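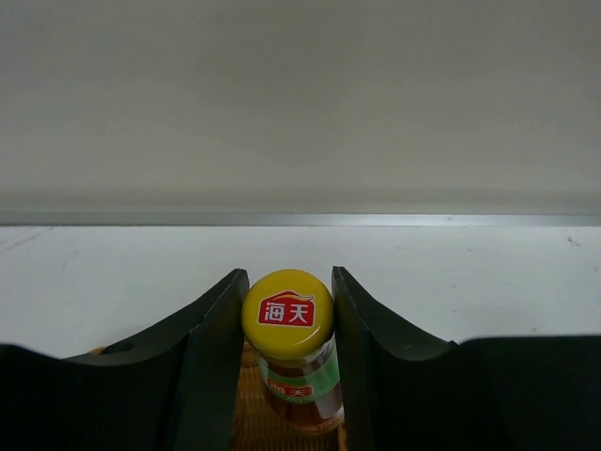 Celeste Valente
10 Mar 2021

Jar of sauce past the date, never opened. Keep or toss?

I was cleaning out my mother's pantry in Catacutan and found a lot of sauce in small glass jars. Most of it is tomato, plus some pesto and one with cream in it. The oldest date is last April. None of them have been opened and the lids are all flat. She says dates on jars mean nothing. My husband wants to throw out everything. The pantry is on an outside wall and gets warm in summer, if that matters. Which ones can stay?

2 answers

Kotier
Accepted answer

The date on a factory-sealed jar is usually about quality. Tomato sauce is acidic and keeps well. If the lid is flat and doesn't click when you press it, and there is no rust around the rim, I would use it up to a year past the date. The color may be darker and the taste a little flat.

I would be stricter with the cream one and the pesto. Fat goes stale faster, especially in a warm pantry. Toss those if they are more than a few months over.

Throw out any jar that leaks, has a raised lid, or spurts when you open it, and don't taste it to check. Once a jar is open the printed date no longer applies. Put it in the fridge and finish it within five days or so. You can freeze what's left, but move it to a plastic tub first and leave some room at the top.

All of this is for store-bought. If any of them are homemade, ask again with details, it's a different answer.

Zolidura

my grandmother ate hers years late and lived to be old. smell it, if it smells ok its ok. we had 20 jars after a sale once and ate every one

Comment from Kotier: Smell won't catch everything. Botulism in particular has no smell you can count on.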